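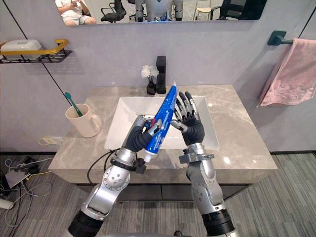 Household product diaries are routinely treated as a direct record of what people use. We doubt that they deserve this status, and the toothpaste entries show why. The Trolham diary asked respondents to write down the day on which each tube was "finished," with no further guidance. A blue tube with a white screw cap, held at a slant with the cap lower than the crimped end, offers almost no outward sign of how much paste is left in it. A respondent has to decide when it is finished, and different people plainly decide this in different ways. Some stop when the paste no longer comes out easily. Others keep pressing, or flatten the tube against the edge of the basin, and gain several more days. The published replacement rates treat both decisions as the same event.

4.1 Response and recall

The survey was mailed to 2,000 addresses in Trolham and Cabello, and almost 500 diaries came back in usable form. The original report describes this as satisfactory. It may be satisfactory for a question that does not depend on how organized a person is. Here it is hard to accept. A household that fills in a diary every evening and mails it back on time is likely to be one that also buys in bulk, keeps a steady routine and notices when things run out. The weights applied in the report correct for age, household size and type of tenancy. None of those is a good stand-in for tidiness, and we know of no weight that is.

Recall makes matters worse. Respondents were told to make entries daily, but the handwriting and ink in many returned booklets suggest that whole weeks were filled in at one sitting. Entries of this kind tend to be smooth: a shower each morning, a towel change each weekend, two brushings a day without a gap. The report reads this smoothness as evidence of stable habits. We read it as evidence of people writing down what they believe they usually do, which is a different quantity and perhaps a less interesting one. The distinction could have been tested by sending out two versions of the booklet, one collected weekly and one at the end. The budget did not allow for it, according to the project notes, although it did allow for a second printing of the cover in color.

4.2 Room type as an explanatory variable

The strongest claim in the Trolham report is that compact bathrooms lead to lower product use. The argument runs that limited storage discourages households from keeping spares, and that having fewer spares makes people more careful with what is open. The effect is reported for both towns and has since been repeated in two design handbooks, in each case without the caveats.

Our first objection concerns the word "compact." The coding sheet offered three room types, and coders assigned one from a floor sketch drawn by the respondent. Sketches of this kind leave out a good deal. A room may be small and still contain furniture that changes how it works – a table beside the vanity, for example, on which anything at all might be kept (Figure 3). The sheet had no place to record such a surface unless it was a fixed cabinet or shelf. A household with a cramped vanity and a generous table would therefore be entered as having poor storage.

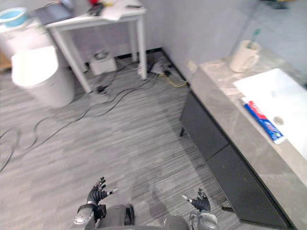 Figure 3. Compact room with the vanity to the right and a small work table and trash bin to the left. The floor is gray with a wood pattern.

Our second objection is about direction. Small bathrooms are more common in smaller homes, and smaller homes hold fewer people. The report adjusts for the number of residents but counts anyone who sleeps in the home for six nights or more in the diary period as a full resident. Students, shift workers and separated parents' children are all counted this way. In Cabello, where much of the housing near the harbor is let by the month, this rule must have inflated the head count in exactly the homes where rooms are smallest. Dividing product use by an inflated head count gives a low figure per person. It is possible that the whole effect comes from this, and nothing in the published tables lets a reader rule it out.

We asked for the unadjusted data in February and received a file in which room type and household size had already been combined into a single code. A second request, sent on 10th November, has not been answered at the time of writing.

4.3 Towels and the problem of the shared item

Toothpaste at least leaves a purchase behind. Towels are laundered and returned to use, and the diary relied on the respondent to say how many days each one had been hanging. The Vunport follow-up tried to improve on this by having a visitor look at 100 bathrooms and grade each hanging towel as "fresh," "in use" or "due." 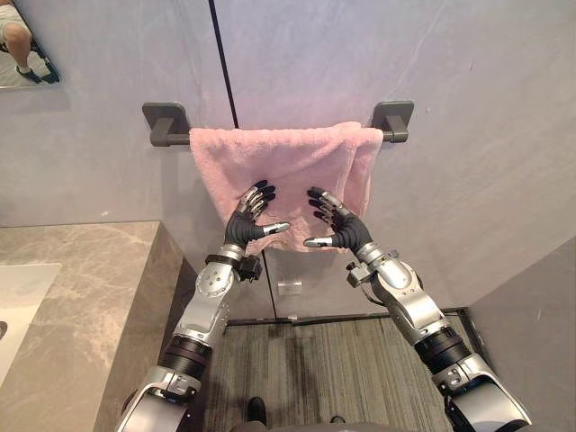 The grades were based on appearance, and agreement between visitors was described as good. Agreement is easy to reach when everyone has been trained on the same set of sample cards. What it does not establish is that the grade has anything to do with the number of days since laundering. A towel hung carelessly an hour ago will look worse than one that has been folded back neatly all week. Color matters too, in that pale cloth shows marks that dark cloth hides, and a shade that has softened over many washes may be taken for one that needs another. The Vunport cards included creasing as a sign of use (compare Figure 4), with no allowance for the type of weave or for handling.

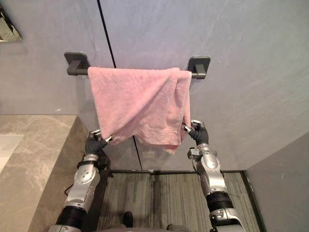 Figure 4. Light pink terry towel folded over a charcoal bar. The front panel is creased, and its lower edge is drawn into a slanted line.

There is also the matter of who uses what. In a shared home, one towel may serve one person, or the hands of everybody who passes through. The follow-up recorded towels by position, so that a bar beside the basin was coded as "hand" and a bar elsewhere as "bath." We have seen no evidence that residents follow this rule. A pilot in Nasimlow dropped it after respondents kept correcting the visitors, and the pilot's short report – which is not cited by the Vunport authors – recommends simply asking. Asking brings back the recall problem described in 4.1, of course, and the Nasimlow report is silent on that point.

4.4 Consequences for the estimates used here

We keep the Trolham toothpaste figures in the model below, with the interval doubled in width. The doubling is arbitrary. We could find no basis for a narrower interval, and leaving the published one in place would suggest a confidence we do not have. The room-type effect is set to zero throughout. Readers who prefer the original value can restore it in the supplementary file, where the total for Cabello falls slightly and the ranking of the two towns stays the same. The towel grades are left out entirely until someone checks them against a laundry log.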